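Chez Midico, le bras ne bouge plus depuis six minutes. Sur l'écran de Ruoxi Yan, une salle de bains simulée, des toilettes, un planificateur qui cherche. Il cherchera encore. « Le contact, c'est là que tout casse », dit-elle sans lever les yeux.

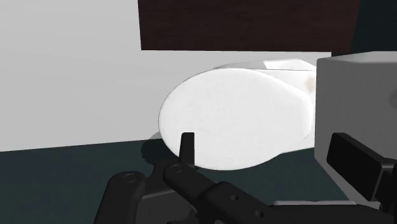 Le module s'appelle Bollik. 480 essais par nuit, toujours en simulation, et au matin Zhiqiang Lu trie les échecs à la main. Long. Surtout les collisions avec la cuvette - le planificateur garde une marge trop mince dès que le poignet se rapproche. En juin, ils ont réecrit toute la partie perception. Du blanc sur du blanc, les contours se perdent, la profondeur aussi.
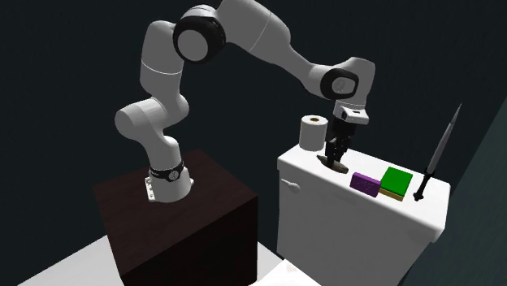
Reste la saisie. Petits objets, réservoir étroit, peu de place pour les doigts. Aurelia Ciobanu voudrait replanifier à chaque pas de contrôle, Lu trouve ça trop cher en calcul. Débat pas tranché. La prochaine version passera sur 23 scènes, pas une de plus, le serveur ne suit pas. Yan relance le calcul, va chercher un café. Les log défilent tout seuls.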